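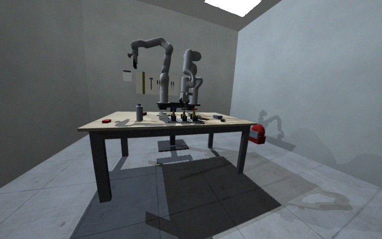
Controller comparison on the two-arm bench: results so far

The simulated bench has been running since September, and the first full comparison between the two candidate controllers is finished. Readers who only want the outcome: Lorente stays as the default for free-space moves, Memeck takes over for anything that touches the fixture plate, and the gripper question is still open.

Both controllers were given the same job. The left arm starts raised, comes down over the left half of the table, picks up the gray bottle with the blue cap and puts it back on its start point turned through a quarter circle. The right arm starts folded and has to take one of the parts with the brass-colored tops out of the fixture plate, lift it clear and reseat it. The arms run at the same time on a shared clock. Each controller got 500 runs with the starting positions of the loose objects shifted by up to 5 mm. The random seeds were the same for both, so the runs can be compared pair by pair.

Lorente is a plain position controller with a stiff inner loop. On the bottle task it dropped 2 bottles in the whole set, both when the shift put the bottle toward the red block behind it and a finger touched the block on the way down. Its motion is smooth and the cycle time hardly varies. On the reseating task it does badly. If the part meets the rim of its socket, the controller keeps pushing until the force limit trips, and the run is lost. Most of these failures were on the socket closest to the right arm, where the elbow has the least room to move and the wrist arrives at a slight tilt.

Memeck closes the loop on estimated contact force and lets the wrist give way. It is slower in the air and tends to overshoot at the top of the lift by an amount that is easy to see in the joint plots. Once the part is in contact it does what we wanted: the tip slides along the rim, drops in and settles. The remaining failures were nearly all timeouts. We tried a longer timeout on a small batch and recovered most of them, but the figures in the project log use the original limit.

Henrike Reuter has written a switching layer that hands each arm from one controller to the other at a set height above the table. The handover used to produce a visible kick at the wrist. She traced this to the velocity filter being reset to zero at the switch instead of being loaded with the current value. With that fixed, the kick is gone on the left arm and much reduced on the right. The right arm still shows a small step in the second joint when it switches while nearly folded. For now the script opens the arm out a little before it switches.

Grippers. All of the above was done with the standard parallel gripper. The Witthorpe fingers, which are longer and have a shallow groove down the inside face, have been modeled but tested only on the bottle. They hold it well. They also reach further past the part when working over the fixture plate, and in a first check the tips hit the neighboring part before the grip had closed. A shorter version is being drawn. Please don't use the current Witthorpe model for fixture work, even for demos – the collision mesh is coarser than the visible one and the contact forces it reports can't be trusted.

A note on contact settings. Anyone repeating the runs should check out build 566 of the bench or later. Earlier builds had the friction of the tabletop and the fixture plate swapped, which makes the bottle slide too easily and flatters the reseating numbers for both controllers. Results from older builds have been moved to a separate folder and should not be mixed with the new ones.

Next is the same comparison with camera-based positions in place of the true ones from the simulator. The Clullance camera model is in the build and its noise settings have been checked against the bench recordings. The brass-colored tops are small and we expect the pose estimate to be worst there. A batch is queued for Saturday, and the plots will go into the usual shared folder with the joint logs.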